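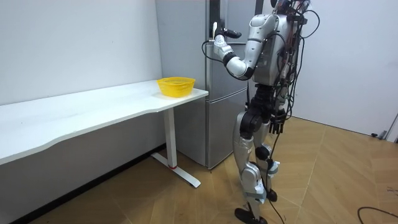 Friday, late, and my feet are killing me. I finally got the groceries in and the kitchen put back to rights, and then I sat down with a cup of tea and thought I'd better write some of this down before it all runs together (it's been such a long March already, and I keep losing whole days of it).

Elínborg called at 9 this morning to say the choir has the hall after all! I was so pleased I let my toast burn. We'd been fretting over it for weeks, and Malachy had nearly talked us into the upstairs room at the library, where the piano has that sticky A and you can hear the elevator all through the slow pieces. So the concert is on, and we'll open with the Thoroddsen arrangement, which I love, though the altos have a wicked stretch on page four and I come in early every single time.

I went over it this afternoon while the soup was on. Lentil again, with the last of the carrots and too much pepper. Had a bowl standing up, like Mother always told me not to, humming my part between spoonfuls, and I think I've got the count now, or at least I had it until the phone rang.

That was Malachy, about the money. We have $1,480 put by, and the hall wants a deposit of $109, so he can stop worrying, bless him, but of course he won't. He stayed on for ages telling me about his knee and then about his sister's new curtains.

Must remember to hem my black skirt and call Elínborg back about the folding chairs.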